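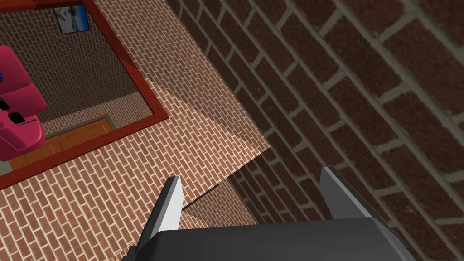
## Re: Larkier kitchen sim kit – worth the 400?

> Has anyone here tried the Larkier trial? Costovel wants 400 a seat and the brochure is all adjectives. We need two arms, a counter and clutter.
> – Rainer list, February

We've had it for 8 weeks at Farnholm, so I'll bite.

The wrist view is the one at the top. Fingers open, nothing in them, bricks on every side. Larkier loves brick. The walls are brick, the ceiling is brick, and I assume the invoice will be too.

The physics is decent. Our stock grasp script scored 93 percent on the easy objects and then sulked when we moved on to utensils. Setup took 3 tries, mostly my fault – the license file goes in the folder the manual calls "optional."
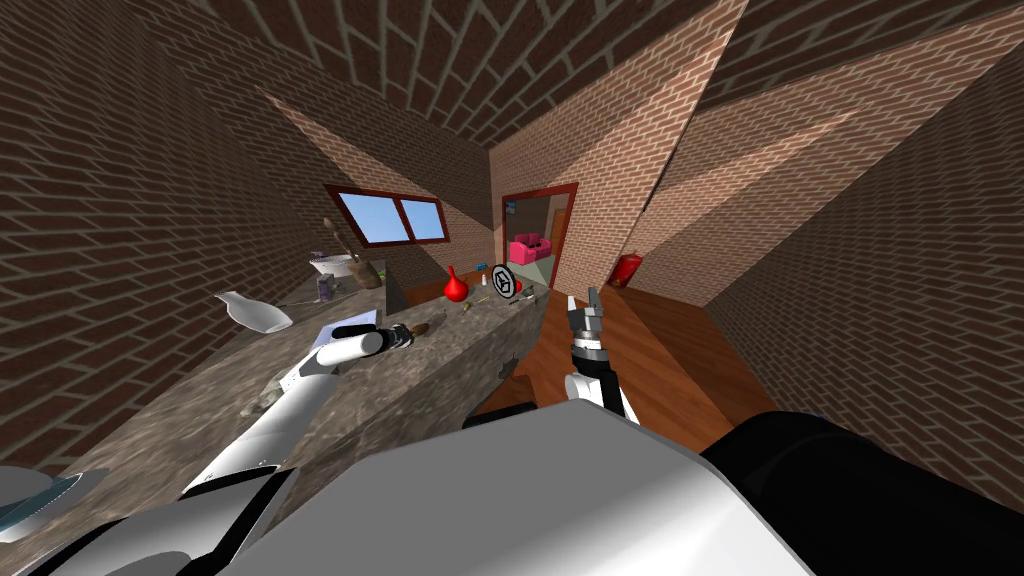
*Both arms at the stone counter, left one reaching over, right one with its fingers up.*

Clutter you get, certainly. There's a red vase at the far end that I now dislike personally. You can't switch objects off one at a time, and support calls this "planned."

I'd pay for one seat and share it. Ask for the trial extension before you sign.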